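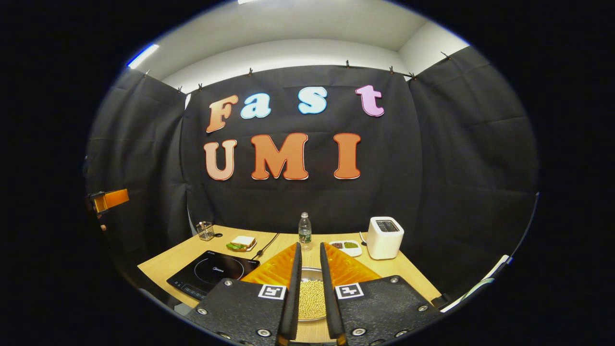
Black curtains clipped along the top, cooktop on the table

Getting creases out of black backdrop curtains
Posted by Itzel Varela, Dec 3, 2018

I put up black fabric curtains around the back and sides of a small table where we do cooking demos. They hang from clips, and the fold lines from the package still run straight across. Letters are already stuck on the back panel and I don't want to take them down. Is there a way to get the creases out with the fabric hanging? Also, how far should the induction cooktop be from the cloth?

Poonam Mittal
Use a garment steamer, the upright kind. Work from the top down and pull the hem gently with your other hand. Try a low corner first, as some polyester goes shiny. Stay clear of the letters or the glue may let go. Once it's flat, add more clips. I put one every 5 inches on mine and the top edge stopped sagging. For the cooktop, check the clearance in its manual, and move the table forward if you plan to fry anything.

Leobardo Tlapale
spray bottle with water and leave it overnight. worked on mine, mostly

Estrella Mendoza
Agree with Poonam on the steamer. Unplug the cooktop and move it off the table first, water drips more than you expect. I'd run the cord down the back of the table too.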